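Ticket 4000-9: Fetum desktop, no display after board swap
Queue: Workshop hardware
Opened: Thursday, October 8, 2026
Unit: Fetum office tower, side panel held separately
Priority: Normal
Status: Closed, with a follow-up for the parts list

Reported fault

Unit powers on from the front button. Fans run. No picture on the monitor by either output, no beep, keyboard lights stay off. The motherboard was replaced the previous afternoon with a refurbished one supplied by Plitent. Processor and memory were carried over from the old board. The power supply is original.

The customer, Kwan, uses the machine for stock labels and has a spare, so there is no loan unit on this job.

Log

Entry 1
Checked the obvious first. Wall socket good, mains lead swapped for a known good one, monitor tested on another machine. Main power connector reseated at the board. Processor power connector was in, but the latch had not closed over the lip. Pressed home until it clicked. No change in the fault.

Entry 2
Removed everything not needed to start: both drives, the card reader, front USB header, rear case fan. Left one memory module in the slot furthest from the processor. Fans run, no picture. Moved the module to the next slot along. Same. Tried the second module on its own in both positions. Same.

Entry 3
Fitted a memory module from workshop stock. Same result. Memory is ruled out unless the slots themselves are at fault, which would be odd across both.

No speaker was fitted on this unit, so the lack of a beep in the fault report tells us nothing. Clipped a test speaker to the front panel header. One long tone, a gap, then repeated. The sheet that came with the Plitent board lists this as "processor or memory not detected", which covers most of what could be wrong.

Entry 4
Cleared the settings by removing the coin cell for nine minutes with the mains lead out. Coin cell read low on the meter, so a new one went in. Tone unchanged.

Entry 5
Tested the power supply on the bench load. All rails within limits and steady. Left it running for 400 seconds under load with no dip. Power supply is ruled out.

Entry 6
Took the cooler off. Old paste had gone hard and was thin on one side, as though the cooler had been tightened down at one corner first. Cleaned the processor lid with wipes until no grey came off.

Case laid on its side for the rest of the job, open side up. The rear bracket is kept with the unit and must not go in the general tray -- the cut-outs differ between Fetum models and the wrong one will press on the earth tabs.

Entry 7
Released the socket frame and lifted the processor out. Under the magnifier, three contacts in the socket were out of line with their row, all close to one corner. No burn marks, no paste in the socket. The processor itself is clean on the underside.

This would account for the tone. It does not say whether the contacts were bent when the board arrived or when the processor was moved across. The arrival check for refurbished boards covers the socket cover being present, not the contacts beneath it.

Entry 8
Straightened the contacts with a fine pick, one at a time, checking the angle against the neighbouring rows. Processor refitted, frame closed by hand with even pressure. Position checked before the cooler goes back on. 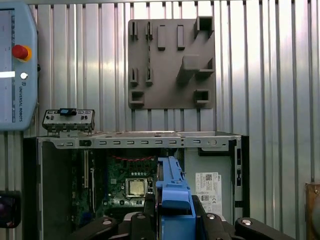
Weltberg: Please hold off on the cooler until the standoffs have been checked. We had the same tone on another Fetum tower with one of these boards, and it came down to a leftover standoff under the board where the new layout has no hole. Contacts can be perfectly straight and you will still get nothing. Also, which paste are you using? The old tube in the cupboard has separated and should go in the bin.

Entry 9
Noted. Board lifted to check. All standoffs line up with holes, none left over. Board refitted, screws started loosely and then tightened from the centre outwards. New tube of paste opened, old one thrown away.

Entry 10
Cooler fitted, screws turned a little each in diagonal order. Stock memory module in, test speaker still attached. One short beep and a picture on the first output. Set-up screen reports the correct processor.

Entry 11
Customer's own memory refitted, both modules detected. Drives, card reader, USB header and rear fan reconnected one by one with a restart after each. No tone at any stage. Memory test left running over lunch, no errors.

Resolution

Bent contacts in the processor socket, straightened. Coin cell replaced. Paste renewed.

Follow-up

Plitent asked for a copy of the socket notes. Arrival check to include the contacts under the cover, with a magnifier, before the board is booked into stock. Parts list to be amended: the coin cell is down as reused on this model -- it should be down as replaced.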